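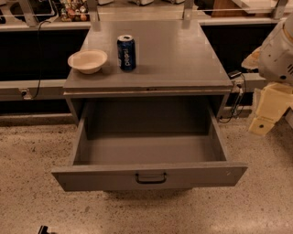

**Does a host family get paid for having an exchange student for the school year?**

On most of the year-long programmes, the host family isn't paid. The student's parents pay the fee, and the family gives a bed, meals and a lift now and then. Shorter language stays are different and often pay a weekly sum.

---

**mapleferry** wrote:

Thanks. We've been asked to take a student from September through Skekidex and the form says "contribution to costs, where agreed". What does that mean in practice? We're in Gravholm, the school is a 60 minute bus ride each way, and the bus pass alone isn't cheap.

---

**two_left_boots** wrote:

Ask who buys the bus pass before you sign anything. With our first student we assumed the programme did. It came out of our pocket until the second term, when the school sorted a discount. Phone, clothes, toiletries and school trips should be the student's own money. Food at home is yours, and that includes packed lunches.

---

**hobnail** wrote:

> Food at home is yours, and that includes packed lunches.

Not with every programme. Ours counted school lunches as the student's own spending. Check the handbook. The Skastier one puts it near the back, under meals, or it did when we hosted.

---

**two_left_boots** wrote:

Fair enough, ours was a different programme. I'd still send them off with lunch though. It costs very little when you're already making it for your own kids.

---

**oldquaylane** wrote:

I'm going to disagree with the general mood here. I think families should be paid. We had a girl from Moulin for a full year and she was lovely, we'd do it again, but our heating and food went up by 107 a month and we felt it. The parents paid the programme 2,046 just for the placement, before flights. None of that came to us. I don't see what's wrong with some of it going to the house the child is living in.

---

**hobnail** wrote:

What's wrong is that you get people doing it for the money. I've seen it with the language schools. Three teenagers to a room and frozen pizza every night.

---

**oldquaylane** wrote:

Some do, yes. Plenty of paid families are very good as well. And the unpaid system means only people with a spare room and spare cash can host, so the students all end up in the same sort of house.

---

**gravelbed9** wrote:

I was an exchange student and lived with two families, one after the other. The first was well off and I hardly saw them. The second had me sharing a room with their daughter and I still ring them most months. I never knew what either of them got or didn't get. I'd have felt odd if I'd known I was being paid for, I think.

To the original poster: ask about the bus journey itself as well as the cost. Two hours a day is a lot when you're still tired from speaking another language. My first term I was asleep by eight.

---

**mapleferry** wrote:

Good point, hadn't thought of that. Our son does the same bus and he's used to it. They'd be in the same year group.

I rang Skekidex this morning. They will pay the bus pass up to 132 per term if we ask for it in writing before the placement is confirmed. They don't mention it otherwise. Lunches are down to us. They also want a home visit and checks on every adult in the house, which can take a few weeks.

---

**two_left_boots** wrote:

Get the checks started now. Ours took so long that she'd already booked her flight. Is your mother-in-law still living with you? She'll need one too.

---

**mapleferry** wrote:

She is. I'll get the forms for her as well.

---

**oldquaylane** wrote:

Keep a copy of whatever you send them about the bus pass.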